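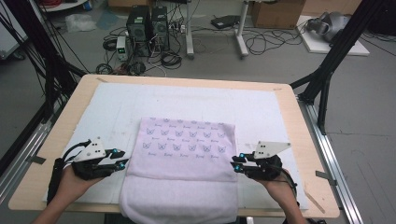 Golanwood

Receptor Zesar para la línea de hidrógeno

Receptor de banda L para radiotelescopios didácticos y de aficionado. Incluye amplificador de bajo ruido, filtro paso banda, conversión a frecuencia intermedia y digitalizador en una única caja estanca. Se entrega calibrado.

Disponibilidad: en stock
Última revisión de la ficha: 20 de diciembre de 2023

Descripción

El Zesar cubre la banda protegida que rodea la línea de 21 cm del hidrógeno neutro. Está pensado para montarse directamente detrás de la bocina o en el foco primario de una antena parabólica de malla, de modo que el tramo de coaxial anterior al primer amplificador quede reducido a un latiguillo corto. La salida es digital por Ethernet. Ninguna señal de radiofrecuencia baja por el mástil.

La primera etapa se compone de dos amplificadores en cascada con un filtro de cavidad intermedio. El filtro rechaza la telefonía móvil y los enlaces de datos más comunes en entorno urbano. En emplazamientos con un emisor a la vista de la antena puede ser necesario un segundo filtro delante del receptor, con la consiguiente penalización en temperatura de ruido. El filtro externo Putitia se suministra aparte y comparte conector y anclajes.

Características técnicas

Frecuencia central: 1420,4 MHz
Ancho de banda instantáneo: 20 MHz
Resolución del digitalizador: 14 bits
Canales espectrales: 2000
Conector de entrada: N hembra, 50 ohmios
Polarización: una entrada, lineal
Referencia externa: 10 MHz, SMA hembra
Salida de datos: Ethernet, RJ45 con prensaestopas
Alimentación: por el cable de datos o por bornes, seleccionable con puente interno
Caja: aluminio fundido, tapa con junta de silicona
Fijación: cuatro tornillos M6 o abrazadera de mástil

Los canales espectrales corresponden al modo de adquisición por defecto. El firmware admite agruparlos de dos en dos o de cuatro en cuatro para reducir el volumen de datos en barridos largos. La integración se efectúa en el receptor y cada espectro sale con su marca temporal.

Calibración

La caja aloja una carga adaptada y una fuente de ruido conmutables por software. El ciclo de calibración puede programarse antes de cada apuntado o a intervalos fijos. Durante el ciclo no se registran datos de cielo; el fichero de salida lo indica en la columna de estado.

Con cada unidad se entrega una hoja con la temperatura de ruido medida en el conector de entrada y la curva de ganancia del canal completo. La medida se hace con la tapa cerrada y el equipo en régimen térmico. Si se abre la caja para cambiar el puente de alimentación no hace falta repetirla. Si se sustituye el primer amplificador, sí.

Software

El paquete Poojary se descarga desde el área de clientes con el número de serie. Contiene el servicio de adquisición, una interfaz web para consultar el espectro en curso y las bibliotecas de Python para controlar el receptor desde programas propios. Los espectros se guardan en FITS o en texto separado por tabuladores. La corrección de velocidad al sistema local de reposo se aplica en el posproceso y requiere introducir coordenadas y altitud del observatorio.

La versión publicada en septiembre corrige un fallo de sincronización horaria que afectaba a equipos conectados a redes sin servidor NTP. Se recomienda actualizar antes de la primera observación. Los ficheros generados con versiones anteriores se leen sin conversión.

Contenido del embalaje

Receptor Zesar
Latiguillo N macho a N macho
Abrazadera de mástil y tornillería inoxidable
Inyector de alimentación
Hoja de calibración individual
Guía de instalación en español e inglés

No se incluyen la antena, la bocina ni el cable Ethernet de exterior.

Instalación

Montar la caja con los conectores hacia abajo. Sellar el conector N con cinta vulcanizable una vez apretado. La malla del cable de datos debe ponerse a tierra en la base del mástil y no en el receptor. Esperar a que la temperatura interna se estabilice antes de lanzar la primera calibración; la lectura aparece en la interfaz web.

Accesorios compatibles

Filtro externo Putitia
Bocina cilíndrica para banda L
Oscilador de referencia de 10 MHz disciplinado por GPS
Abrazadera para mástil de gran diámetro

Pedidos

El plazo para centros educativos con factura electrónica depende de la recepción del documento de compromiso. Gastos de envío a Baleares, Canarias, Ceuta y Melilla: consultar.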